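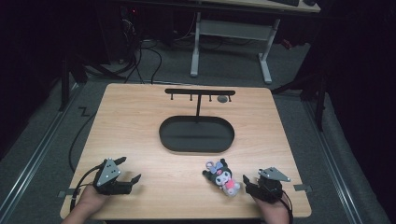 Startseite > Unternehmen > Über uns

Über Nustov

Nustov entwickelt Ablagen und Hängeständer für kleine Gegenstände: Schlüssel, Ketten, Anhänger, kleine Plüschfiguren. Gegründet wurde die Firma von Nii Ackah und Kojo Baidoo, die bis heute Konstruktion und Vertrieb leiten. Das Team umfasst 19 Personen.

Sortiment

Die Serie Ametepe kombiniert eine flache ovale Schale mit erhöhtem Rand und einen schwarzen T-Ständer mit vier kurzen Zapfen am Querträger. Hängendes und Liegendes bleibt so auf einer Grundfläche zusammen. Die Innenfläche der Schale ist dunkel und matt. Die Serie Skisavix umfasst Wandleisten in 11 Ausführungen – alle ab Lager lieferbar.

Erprobung

Neue Muster werden auf einem hellen Holztisch aufgebaut und mit Alltagsgegenständen belegt, darunter eine kleine Kuromi-Plüschfigur. Geprüft werden Standfestigkeit, Zapfenabstand und Randhöhe. Pro Muster sind 800 Ablagevorgänge vorgesehen. Die Ergebnisse gehen in das Datenblatt ein.

Ersatzteile

Zapfen und Querträger sind einzeln erhältlich. Die Ersatzteilliste wird jeweils im Januar aktualisiert und enthält derzeit 116 Positionen.

Seite drucken | Per E-Mail senden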